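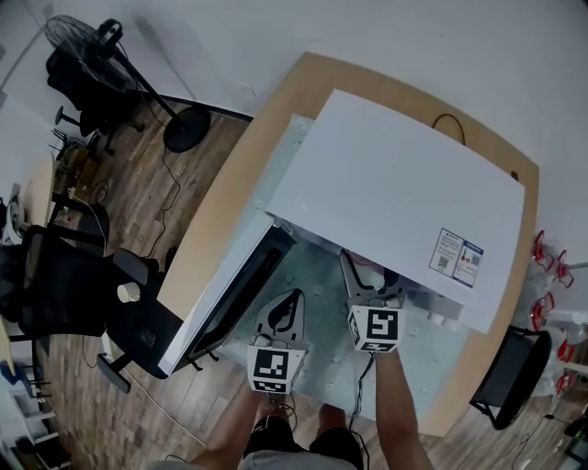 What is a good working rule for opening and closing a microwave with hand-held grippers?

Treat the door as the weak part. Take hold of its outer edge, swing it through its natural arc and let go before it reaches the stop. Most damaged doors we see at Plornton were pushed past the point where the hinge wanted to go.

Bench rules for appliance tasks

Leave the appliance unplugged for the whole session. Door practice doesn't need power, and an empty microwave should never be run anyway.

Put a non-slip mat down before the appliance goes on the table. A light oven will creep toward you each time the door is pulled, and by the end of the session your starting position no longer matches the one on the sheet.

Keep the square markers clean. Wipe them with a dry cloth. Spray cleaner leaves a haze that shows up under ceiling lights. If a corner lifts, replace the whole marker. Don't glue it back.

Tie gripper cables along the forearm with a bit of slack at the wrist. Check that a loop can't catch on a door latch. Suleiman Bashir uses soft hook-and-loop ties, the same sort sold for garden stakes, and they hold up well.

Jaws go in open and come out open, unless they are carrying something. Keep the tips clear of the labels and vents.

Limits we work to

Door cycles before the hinge screws are checked: 300
People at the bench during a take: 2, one working and one watching
Cycles on the Tretano practice oven as of February: 1106

The second person has the say on stopping. If they call it, open both jaws and step back, then talk.

Cords on the floor

Run them behind the table or tape them flat. A chair castor will chew through a thin cord over a few weeks. Coil the spares and hang them up. Tanko Okafor's old rule of labelling both ends still stands, in block letters and the same colour of tape.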